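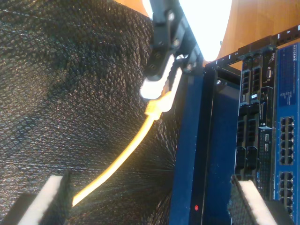
Fig. 4 Yellow patch lead, blue units in the rack.

Print this page | E-mail this page

SECTION 4. PATCHING THE BENCH RACK

For the small open-frame rack on the table. Rulmont cabinet in the back office has its own section, don't mix them up.

Before you start

Tell people the network is going down. Ten minutes is plenty of warning. Clear a space in front of the ports, bring the leads you need and a roll of labels. Marinho sell the labels in packs of 200, the cheap ones peel so don't.

CAUTION: Do not lift the rack by the switch. Hold both rails.

4.1 Leads

1. Sort leads by colour. Yellow = uplink. Black = everything local. Anything else goes back in the box.
2. Check both plugs. Clip snapped off? Bin it. Don't tape it.
3. Look at the boot as well. If it has slid back down the cable push it up again before you plug in, otherwise the clip catches on the next lead along.
4. Label both ends. Same number both ends, obviously, but check.

NOTE: Label 35 is used twice in the old list. Go by the new list (June).

4.2 Switch

1. Switch goes at the top, ports facing you. Screws finger tight first, then nip them up.
2. Find the two banks of ports. Local leads in the left bank. Start there.
3. Hold the plug by its sides, not by the cable. Line it up square and push till it clicks.
4. Tug gently. If it comes out it was never in.
5. Leave some slack. A wide loop is fine, a tight bend is not.
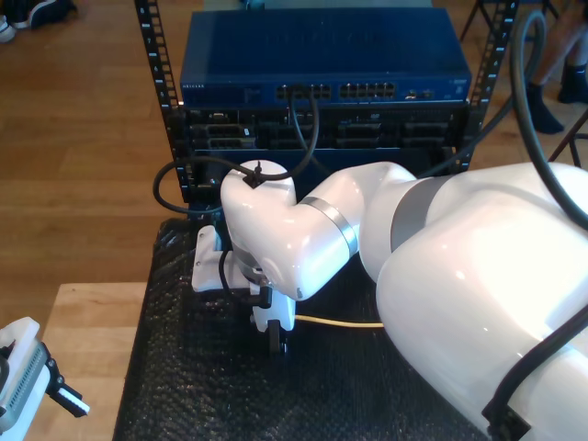
6. Take the slack out to the side of the rack and down, so it doesn't hang over the unit below. You will want to get at those bays later and a curtain of leads is no fun.
7. Next lead. One at a time, dont do a handful.

CAUTION: If a plug won't go in, stop. Turn it over and try agian. Forcing it bends the pins in the port and then that port is finished.

4.3 Checking

1. Power on. Wait for the lights to settle.
2. No light on a port: reseat both ends. Still nothing: swap the lead, then try another port.
3. Write down which port each lead is in. Port first, then label number. Pencil is fine.
4. Put the list in the Drorko folder, not in the drawer.

NOTE: Anything over 147 on the labels belongs to upstairs. Leave it alone. 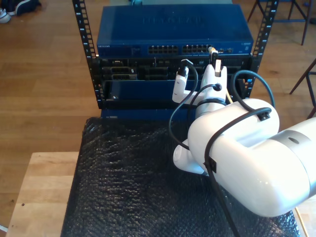

Ailbhe Horgan writes: Could step 4 in 4.2 come with a warning? I tugged every lead in turn as told and one popped out while somebody was copying files. Do the tug before power on, or at least say which end. Also the black leads all look the same once there are a few in, so I'd label them before they go anywhere near the rack.

Reply: Fair. Tug test is power off only, switch end first, will go in the next version. Labels are already in 4.1, step 4.

Print this page | E-mail this page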